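3. Setting up the Utano player for a looped film work

This section covers the Utano media player as supplied to galleries showing single-channel films from the Greltness collection. Read section 2 first if you are also hanging the screen.

Before you start, check that the player has been in the room for at least an hour. Keep the power lead unplugged until step 4.

1. Place the player on a flat shelf, with a clear gap behind it for air.
2. Connect the screen or projector to the port marked OUT.
3. Insert the artist's card, label side up, until it clicks.
4. Plug in the power lead. The light on the front turns green when the card has been read. This can take nearly 3 minutes for longer films.
5. Press MENU, choose Loop, then choose Whole Card. Do not choose Single File if the work has a separate title screen.
6. Set the picture size to 100 per cent. Any other setting will trim the subtitles.

Caution: do not remove the card while the light is flashing. The file may be damaged and a new card will have to be ordered from Hosside.
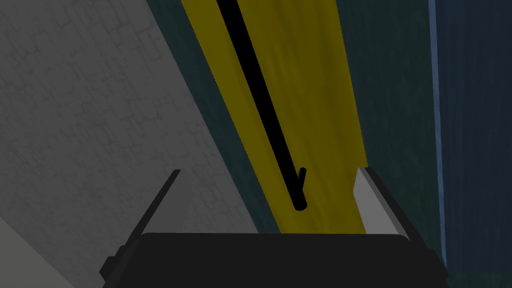
Can the film be started part of the way through?
Only for testing. Hold SKIP to move forward, then restart the player before the room opens so that the loop begins at the title screen.

Sound

7. Connect the speakers or headphones to the port marked AUDIO.
8. Turn the level to zero, start the film, and raise the level slowly until speech is clear from the bench.
9. Press LOCK. The front buttons will no longer respond.

Note: films in the Moon series have a long silent opening. Wait for the first spoken line before changing any sound setting.

Daily use

Switch the screen off at night, but leave the player on. If the gallery is closed for more than a day, shut the player down from the menu and then unplug it.

If the message "Error 202" appears, the card is not seated properly. Shut down, unplug the lead, take the card out and repeat steps 3 to 6. If the message comes back, contact Hosside and quote the number on the card.

Section 4 covers wall labels and credit lines.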